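Wokalberg plastic tablecloth, black: review
By Tobiloba Ekwueme, 29 May 2023

I never expected to get excited about a tablecloth, but I've had one of these at home since the winter and I'd buy it again tomorrow. Wokalberg sell it in several colours and I went for black, partly because our old cream one showed every drop of stew, and partly because the shop in Narnelstead had black on the shelf and I wanted it that day!

Out of the packet it had deep fold lines and a smell like a new shower curtain. I hung it over a door for two nights and the smell went. The folds took longer, maybe a week of meals.

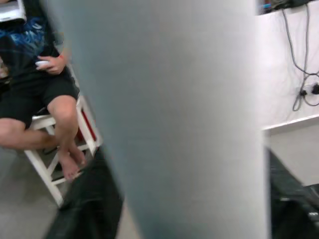
Loukia Tzanetos had a worse time with hers and says the creases never came out until she rolled it round a cardboard tube, so that may be worth trying first.

Cleaning is the real joy. Tomato, palm oil, felt-tip, glue from the children's projects: a damp cloth and a bit of washing-up liquid has shifted the lot. Candle wax needed a thumbnail. It doesn't slide about either, even with six of us leaning on it and passing dishes (my family pass dishes with some force).

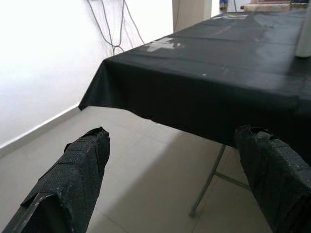 Black plastic cloth on the table.

Grumbles, then. Crumbs and flour show up far more than they did on cream, and you'll be wiping before guests arrive as well as after. I'd also have liked a longer drop at the ends. The Rimeo one I had before hung lower, though it tore at a corner within four months.

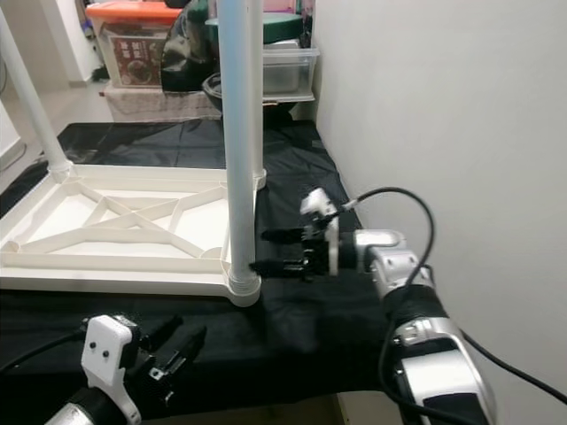
Would I buy it again?
Yes, and I've already got a second for the garden table, ready for August. Five out of five from me, with a small sigh about the flour.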